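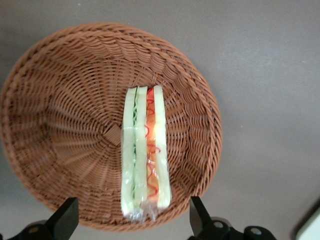 Budgeting for a pick-and-pack arm, second quote came in and I don't like it

flourpower_dan
Joined: April
Posts: 19

We run a small kitchen that sells boxed lunches to offices. The owner wants an arm on the packing table by next summer and I got handed the spreadsheet. Two quotes so far. Flasik wants to sell us the whole cell. Vurnulel will lease the arm, and then everything you'd need to make it do anything is a separate line. Their "gripper maintenance plan" alone is $769 a month. Has anybody here paid for one of these plans and gotten something back for it?

Both reps want a yes before the pricing changes and both say payback is under two years. Neither one asked me how many lunches we pack.

palletjack
Posts: 2

Payback under two years is what they told us too. We're in year three. Ask what the number assumes for downtime. Ours assumed none.

Josué Pacheco
Moderator

Moved this out of General.

$769 is high for a plan if it's only fingers and screws. Get the parts list and price the fingers yourself. At Julldale we keep spare sets in a drawer and swap them between shifts, no plan, no technician. Where I'd spend is trials on your real product. Film wrap is hard. It shines, it bunches up at the end, and the camera sees something different every time the sandwich gets set down. A round basket makes it worse because the walls slope and the fingers have to come in past the rim.

flourpower_dan

We do use round baskets for the catering orders. Flat trays for everything else. The demo was all trays, now that I think about it.

medlar22

Going to disagree with Josué a little. We got our cell through Medeiros and did the early trials with fake food, and I'd do it the same way again. Real sandwiches get squashed after a few tries and then you're measuring how it handles garbage. A plastic one wrapped in the same film gets you pretty far, and you can leave it out overnight.

Josué Pacheco
Moderator

Fine for checking reach and camera angles. I wouldn't sign off on grip force with it. A hard sandwich forgives a squeeze and a soft one doesn't. If the rep's pick rate came from plastic food, cut it before it goes in your spreadsheet.

medlar22

Sure, for force. My point was that people skip the cheap testing and then pay a technician by the hour to find out the fingers hit the basket.

palletjack

Or buy trays and keep the person you have. I've watched ours go back for the same wrap over and over while somebody stood next to it with their arms crossed. We pay for the arm AND the somebody.

flourpower_dan

That's where I'm leaning, but I need numbers or the owner won't hear it. What did people put down for integration? Flasik has it at 45 hours.

Josué Pacheco
Moderator

Double it and see if the purchase still makes sense. Then add a line for changing over between baskets and trays, and get it in writing who pays when the packaging changes – we switched film suppliers once and ended up retraining the whole thing on our own dime.

medlar22

45 could be OK if it's trays only. With baskets, no way.

flourpower_dan

OK. I'm asking both of them for a paid trial with our own wrap, our own bread and the round baskets, at our table. No trial, no signature. Flasik already wrote back that trials are "normally done at our facility," so we'll see.

palletjack

Of course they are.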